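Budgeting for a Two-Arm Folding Cell

Step 1. Price the arms, then stop looking at the arms. Everyone quotes the arms. Our Fovus pair took up one line of a spreadsheet that ended up 96 lines long, and the other lines were where the money went.

Step 2. List what bolts the thing together: rail, base mounts, brackets, struts, and walls if you want them. Add tubing for the cables and a bag of zip ties, then another bag.

Step 3. Buy grippers as if you will break them. We keep 2 spares and order the next from Makori when the first spare comes out of its box. Lead time is 8 weeks, longer in September.
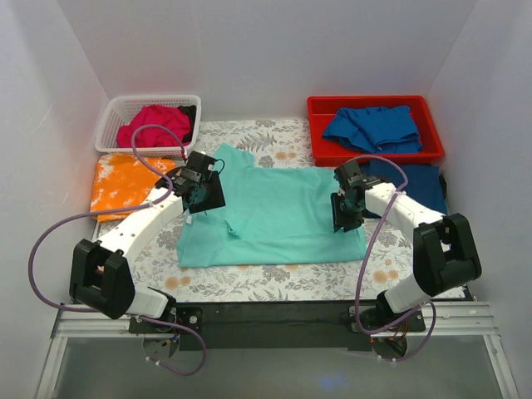 Folding cell with a turquoise garment on the table. Basket, bin and floral cloth go under "Sundries."

Step 4. Budget for laundry. Garments, containers and table covering are cheap, so they get left off the request, and then Obadia Mrema pays for them on his own card and mentions it at lunch.

Step 5. Hold back 10 percent. Finance at Fundulley will call it padding. Label it "integration" and resubmit.

Support contracts are covered on the Dredano page.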